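Humanoid-Zelle "Kleiderbügel": Hand links driftet, wie oft kalibriert ihr?

tueftelmax
Moin zusammen, unser Fluvalex macht gerade die Übung "Shirt auf Bügel" und ich werd mit der linken Hand nicht glücklich. Nach jedem Kaltstart stehen die Finger ein bisschen anders, und dann geht das Gefummel an der Schulternaht los. Beide Hände am gelben Shirt, dunkler Holzbügel:
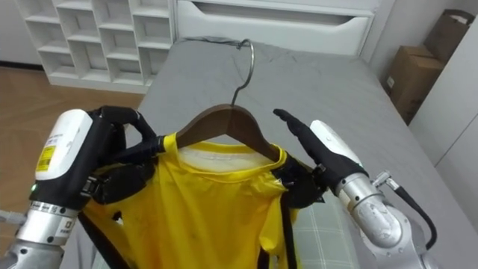 Re: Hand links driftet

braller_fan
Bei mir war das der Stecker am Handgelenk und gar nicht die Kalibrierung. Schau dir mal die Kabelführung an! Wie steht der bei dir überhaupt, auf dem Boden?

tueftelmax
Nee, auf dem Holzpodest mit zwei Stufen, Eigenbau aus Kiefer, direkt an der Bettecke. So kommt er an die Stange und ans Bett, ohne dass ich was umräumen muss.

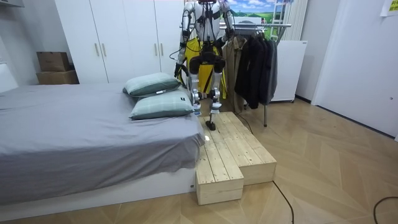

Muss man nach jedem Versetzen des Podests neu einmessen?
Laut Mitiku Weldu von Prindberg reicht es, die Basis neu zu setzen. Die Handkalibrierung bleibt davon unberührt.

kabelsalat_kiel
Da widersprech ich mal. Ich hab nach dem Umstellen beides gemacht, und erst dann war Ruhe. Außerdem würd ich die Stange in der Höhe fest markieren (Edding reicht), sonst suchst du den Fehler im Arm und es ist der Ständer.

tueftelmax
Guter Punkt, Markierung kommt heute noch dran. Das Ziel sieht bei mir so aus: 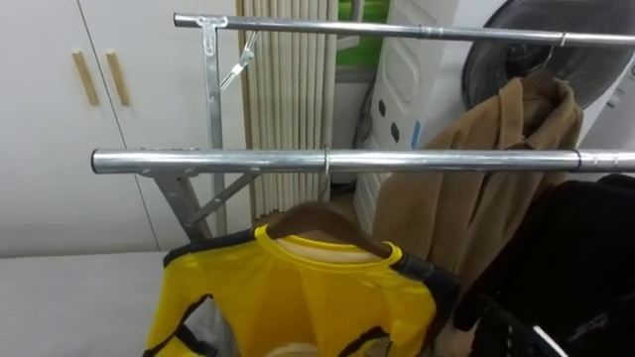 Gelbes Shirt am Holzbügel auf der unteren Stange, rechts der Mantel

braller_fan
Der Bügelhaken ist ja echt dünn, nimm zum Einfahren lieber was Dickeres. Und Akku raus, bevor du an den Stecker gehst, bitte!! Ich hab mir im Oktober so einen Espiritu-Controller gehimmelt.

tueftelmax
Oha, okay. Hab noch eins, beide Arme vorn überm Bett, das Shirt liegt hinten über den Kissen. An der Haltung wollte ich den Nullpunkt der Ellbogen prüfen, bin mir aber unsicher, ob das was taugt.
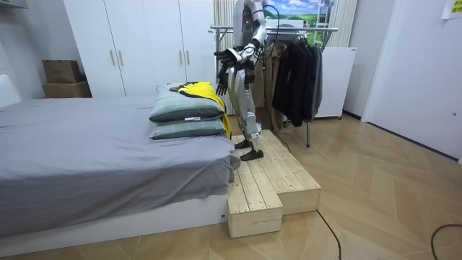 Wie oft sollte man die Fingergelenke nachschmieren?
Alle 1.000 Zyklen, und dann sparsam. Zu viel Fett zieht nur Fusseln von den Textilien an.

kabelsalat_kiel
1.000 find ich übertrieben, ich mach das nach Gehör. Zum Nullpunkt: Arme komplett hängen lassen und dann ablesen, angewinkelt bringt dir das nix.

tueftelmax
Gut, dann heute Abend Stecker, Markierung und Nullpunkt mit hängenden Armen. Meld mich wieder.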